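Famix opens tableware corner in Hovland shop
Dec 1, 2021

The household shop Famix has opened a new corner for everyday cups and trays in its Hovland branch. The corner is on the ground floor, next to the kitchen textiles, and it takes the place of the old seasonal shelf that was closed in October.

Customers can find large cups in plain colours, among them pale green and a dark blue with yellow inside. The shop sells them one by one, so a family can mix the colours as they like. Black trays with rounded corners are offered also, and the shop gives a lower price to those who take a tray together with 2 cups. 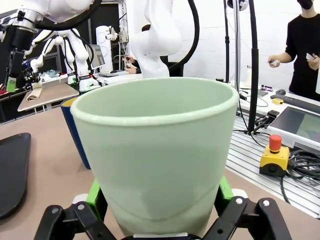 The branch has ordered 3000 pieces for the winter season. The supplier is Disex, which already delivers bowls and plates to the other Famix shops. If the cups sell well, more colours will come in spring - the shop has not decided yet which ones.

Opening hours stay the same as before. Cups bought in the new corner can be exchanged for another colour when the customer brings the receipt. Gift wrapping is free until the end of the month, and it is done at the desk near the entrance.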